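Parish Register Transcription: Progress and Change to Enquiry Arrangements

The Lapointe Family History Society has completed the first stage of its work on the Nornirine burial registers. The transcriptions now cover 2157 entries, taken from nine volumes held in the district record store, and have been checked against the bishop's copies where these survive. Members may consult the index in the reading room on production of a current membership card.

The project was directed by Jocelyn Fraser, with Femi Odukoya responsible for checking. Both wish to record their thanks to the members who gave up their evenings to read some very difficult handwriting – in particular that of the curate who kept the third volume, and who rarely troubled to finish a surname.
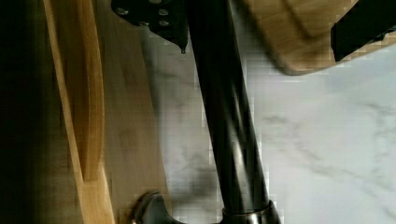
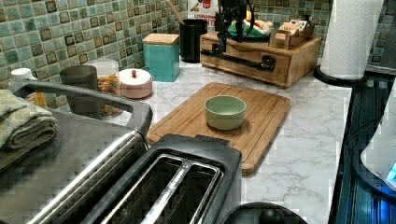
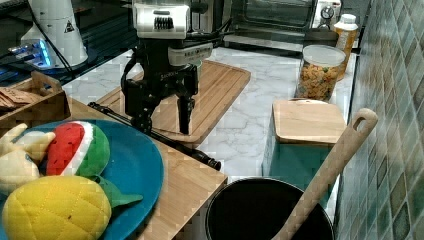
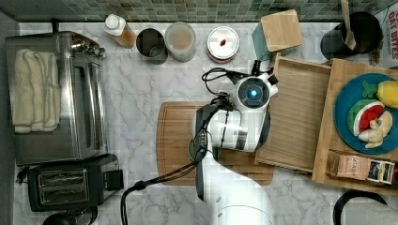 NORNIRINE, July 2026

Researchers should note the following points when using the index. Surnames have been entered exactly as they appear in the register, and no attempt has been made to standardise them. The Crabtree family, for instance, is found under 17 spellings, and a search on the modern form alone will miss the greater part of the entries. A table of known variants, prepared by Dean Crabtree from his own research, is kept at the front of the printed index.

Ages at burial should be treated with care. Many were supplied by neighbours or by the keeper of the lodging house, and a comparison with baptisms has shown differences of several years in either direction. Where the register gives no age, the column has been left blank. Notes in square brackets are those of the transcribers and do not form part of the original record.

Two leaves are missing from the sixth volume. The bishop's copies for the same months are badly stained, and only the Christian names can be read with confidence. Any member who holds family papers, funeral cards or a Bible with entries for that period is asked to write to the Society, marking the envelope "Volume Six".

The second stage will deal with the registers of the Katov chapel, which contain 1450 baptisms. Tyson Zacharias has agreed to lead this work. Transcribers with some knowledge of Latin abbreviations would be especially welcome – training will be given, and pages may be worked on at home from printed copies.

Postal enquiries are now handled by Carter Poirier. Each letter should deal with one family only and should state what has already been searched. The Society regrets that it cannot undertake searches by telephone. Replies will be slower than usual until November, while the card index is being moved to the upper floor.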